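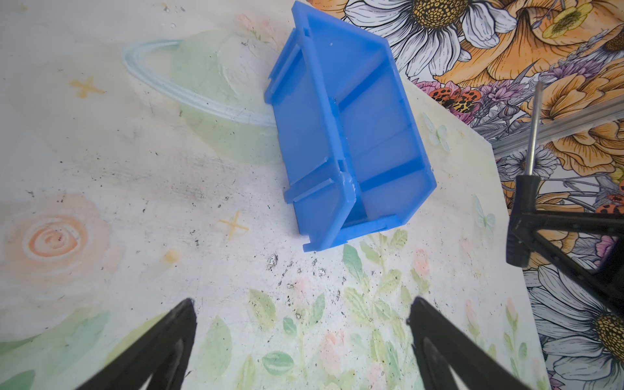
Capítulo 8
El orden en el taller doméstico

Al terminar este capítulo, el alumno sabrá clasificar herramientas y piezas pequeñas, elegir recipientes para guardarlas y llevar un inventario sencillo.

Un taller no necesita mucho espacio. Basta una mesa, buena luz y un sitio fijo para cada cosa. El problema habitual es el tiempo que se pierde buscando. Zakhar Tkachenko, encargado del almacén Unarley, anotó durante el mes de junio 2861 consultas de sus operarios, y la mayoría preguntaba dónde estaba una pieza.

8.1 Herramientas de mano

Se agrupan por la tarea que realizan: apretar, cortar, golpear, medir. Dentro de cada grupo se ordenan por tamaño. Los destornilladores se distinguen por la forma de la punta, que puede ser plana, de cruz o de estrella, y por la longitud de la varilla.

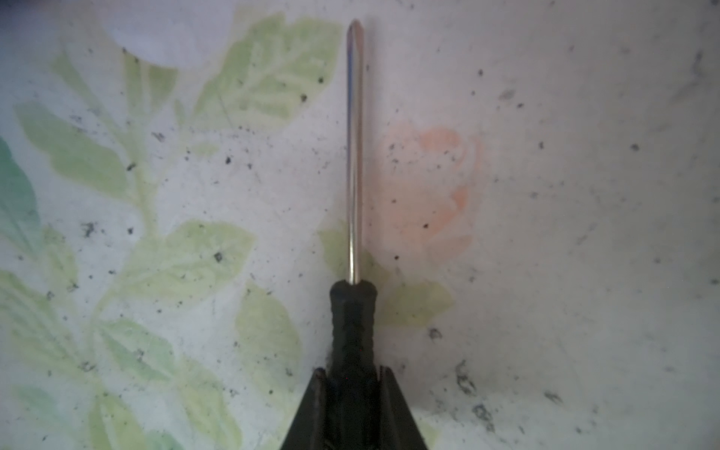 8.2 Piezas pequeñas y recipientes

Tornillos, tuercas y arandelas se guardan separados por medida. Un recipiente con divisiones evita que se mezclen dos tipos parecidos. Conviene que sea poco profundo y que pueda lavarse.

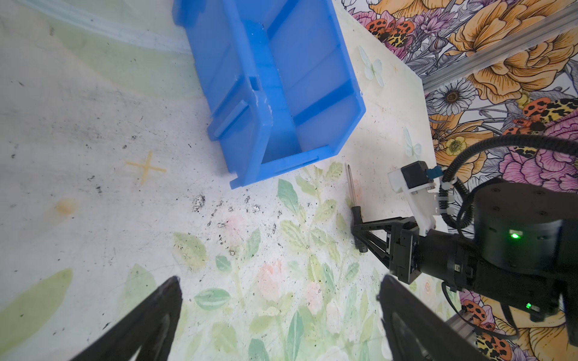

La etiqueta se coloca siempre en el mismo lado e indica el tipo de pieza y la medida. En el inventario se apunta además la cantidad mínima. Cuando quedan menos unidades que esa cifra, se repone.

Actividad inicial. Haz una lista de 27 objetos de tu casa que podrían guardarse en un taller y repártelos en los grupos del apartado 8.1.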